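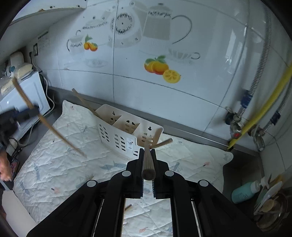 Plurkel Hand Kit User Manual
Section 6: Recording Demonstrations

This section covers recording with two hand-held grippers on a household task. It assumes that both grippers have been charged, paired and calibrated as described in Section 4. The steps use the utensil-sorting task, in which chopsticks are placed in a divided caddy. For other tasks, change the objects and the task name and keep everything else the same.

6.1 Preparing the work area

1. Choose a counter or table that both grippers can reach without you having to step sideways.
2. Lay a cloth or quilted mat over the work surface. Smooth out large folds in the middle. Small creases and curled corners can stay.
3. Leave the background as it is. Tiles, outlets, hoses and dishes are part of a normal kitchen, and the Mansilla trainer expects to find them in the recordings.
4. Place the caddy on the mat with all of its compartments open to the grippers. It may stand at an angle to the wall.
5. Lay the loose chopsticks on the mat. One or more may already be standing in the caddy.

CAUTION: Keep the grippers away from the sink and from wet surfaces. The joints are not sealed. Route loose power cords behind the work area so that a gripper arm cannot catch them.

6.2 Starting a session

1. Open Daren Recorder on the tablet and select New Session.
2. Enter a task name. Use lowercase words joined by hyphens, for example chopsticks-to-caddy.
3. Enter a location name. Use a new name for every kitchen, even if two kitchens look alike.
4. Hold both grippers over the mat with the jaws open and press the trigger on each one once. The status bar turns green when both are tracked.
5. Close each gripper fully, then open it fully. The recorder uses this motion to set the jaw width for the session.

Note: If the jaw width reads more than zero with the jaws closed, wipe the ridged inner faces with a dry cloth and repeat step 5. Crumbs between the ridges are the usual cause.

6.3 Recording an episode

One episode is one complete attempt at the task, from open jaws to open jaws.

1. Press the trigger twice on the right gripper. Wait for the tone.
2. Pick up a chopstick with either gripper. Take hold of it well away from the tip that will enter the caddy.
3. Turn it upright before it reaches the caddy.
4. Lower it into a compartment and open the jaws.
5. Repeat with the remaining chopsticks. You may use both grippers at once, each holding its own chopstick.
6. Move both grippers back over the mat and press the trigger twice on the right gripper.

Work at a steady pace. If a chopstick slips, pick it up again and carry on. Recoveries of this kind are useful and should be kept. Stop and discard the episode only if an object falls to the floor, if you touch an object with your bare fingers, or if the tracking light turns red.

CAUTION: Do not squeeze after the jaws have closed on an object. Extra force bends the linkages and will put the jaws out of line.

6.4 Varying the examples

A set in which every episode starts the same way trains poorly. Between episodes, change at least one of the following:

The direction the chopsticks point
The angle of the caddy
The compartment you fill first
The gripper you start with
The number of chopsticks already in the caddy

Change the mat or move to another counter after every 50 episodes. Do not change the lighting in the middle of an episode.

6.5 How many episodes to record

For a single task in a single kitchen, record at least 238 accepted episodes before starting a training run. Discarded episodes do not count toward this number. The tablet holds 413 episodes at the default quality setting. Upload before you reach that limit, or the recorder will refuse to open a new episode.

6.6 Reviewing and uploading

1. Select Review from the session menu.
2. Play each episode at double speed. Check that the jaws stay visible and that the object being held can be made out when it reaches the caddy.
3. Mark each episode Accept or Discard.
4. Connect the tablet to power and select Upload.
5. Leave the recorder open until the session shows Complete.

Error 53 during upload means that the two grippers' clocks have drifted apart. Select Resync and upload the session again. The episodes do not have to be recorded again. If the error returns, repeat the pairing procedure in Section 4 before the next session.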